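To: Facilities and Furnishings list
From: Office of Furnishings, Cunard Building
Date: Wednesday, April 6, 2022
Subject: Re: Care of the new wood tabletops

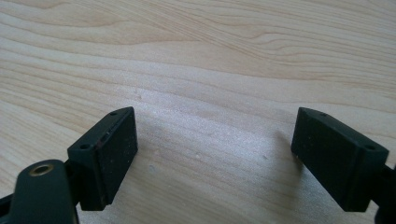
Colleagues,

The Office of Furnishings has received several inquiries about the care of the pale wood tables delivered to the second and third floors. The most detailed of these was posted to this list by the Colo Reading Room and is quoted in part below. As the same points have come up elsewhere, the reply is being sent to all subscribers.

Colo Reading Room wrote:

> We have had our tables for a little over a month and would be
> grateful for written guidance. The cleaning contractor has asked
> whether the spray used on the old gray tables may be used on
> these. We told them to hold off and have been going over the tops
> with a dry cloth in the meantime.
>
> Two further questions. First, the grain on our tables does not
> match from one top to the next. On some it runs nearly straight
> and on others it sweeps across at an angle. Is this a fault that
> should be reported under the warranty? Second, one of the tops
> has a dull ring near the corner, apparently from a cup. May we
> sand it out ourselves? One of our staff has the equipment and is
> willing.
>
> We would also like to know whether felt pads are being supplied
> or whether each unit should buy its own.

The questions are answered in the order in which they were asked.

Cleaning. The spray used on the gray tables must not be used on the new ones. The gray tops were a hard plastic surface and could take a strong cleaner; the new tops are finished wood veneer. For daily care, a soft dry cloth is sufficient. Where a top is sticky or marked, use a cloth dampened with water and a small amount of mild dish soap, wipe in the direction of the grain, and dry the surface at once. The contractor has been sent these instructions in writing and will carry a separate set of cloths for the new tables. Please do not use scouring pads, bleach, furniture polish, or the alcohol wipes kept at the entrances. Units that require disinfection of shared surfaces should write to this office before choosing a product.

Grain. Differences in grain from one tabletop to another are not a fault and are not covered by the warranty. The tops were ordered from Quách as a natural pale veneer, and the sheets were not matched across tables. Flowing or slanted grain is to be expected, as are small differences in tone, and the color will deepen somewhat with exposure to daylight. For that reason we ask that desk mats and trays be moved from time to time during the first months, so that they do not leave a lighter patch. A lifted edge, a bubble under the surface, or a crack that can be felt with a fingernail is a different matter and should be reported.

Sanding. Tabletops may not be sanded by staff under any circumstances. The veneer is thin and can be worn through in a few passes, after which the top must be replaced at a cost of $925. Dull rings and light scratches can usually be treated in place with the finishing oil made by Sterkance, which this office holds in stock. A request for treatment should include the table number, found on the underside near the left rear leg, and a short note of where the mark is. Treatment takes some 40 minutes, and the table should not be used again until the following morning.

Felt pads. Pads are supplied without charge for equipment that stays on a table permanently, including lamps, monitors, and document stands. Items that are moved about during the day should be lifted and not slid. Grit caught under a base will scratch the finish even when the base itself is soft — please wipe the underside before setting anything down. Units with bench work of any kind should request a work mat, which is cut to size and may be left in place during working hours.

Coasters have been placed in the kitchens on both floors. Hot dishes should not be set directly on the tables.

For the record, 89 tables have been delivered to date. The remaining units on the first floor will receive theirs in September, once the flooring work is complete, and will be notified individually. The old gray tables may not be kept as spares without prior approval, as storage space in the basement is now full.

Requests for oil treatment, pads, or mats should be sent to the Office of Furnishings or left by telephone at extension 1167. Requests sent to the cleaning contractor will not be processed. Please reply to this list only where the question is of general interest.

Office of Furnishings
Cunard Building, Room 40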